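Why is a water bottle such a funny shape?

Have you ever stopped halfway through a drink and had a really good look at your water bottle? Most of us don't, because we're thirsty and there's a game to get back to, but a plastic bottle is full of clever little ideas once you start hunting for them.

Let's begin with the bumps and ridges. A plastic bottle has very thin walls - thinner than you might think - and thin plastic likes to fold and crumple. If you take a flat sheet of paper and pleat it like a fan, it suddenly becomes much stiffer, and ridges do the very same job for a bottle. They give your fingers something to hold on to as well, which is handy when your hands are slippery after swimming.

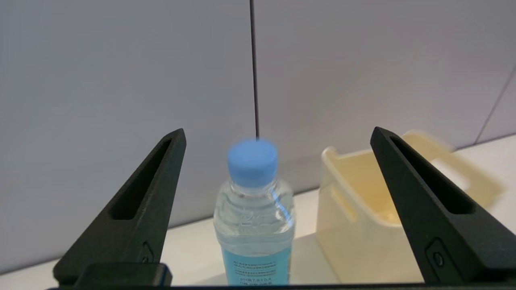
Then there's the cap. Run your thumbnail round the side of one and you'll probably feel lots of tiny lines, like the edge of a coin. Those are for grip too! Inside there's a spiral called a thread, and it winds the cap down tightly so that your bag stays dry all the way to school.

And don't forget the label, with all that teeny writing. It can tell you where the water came from, which minerals are in it and how much you've got. A bottle marked 600 ml, for instance, would fill 2 cups of 300 ml each, right to the top.

Next time you finish a bottle, give it a gentle squeeze before it goes in the recycling, and see which parts bend first.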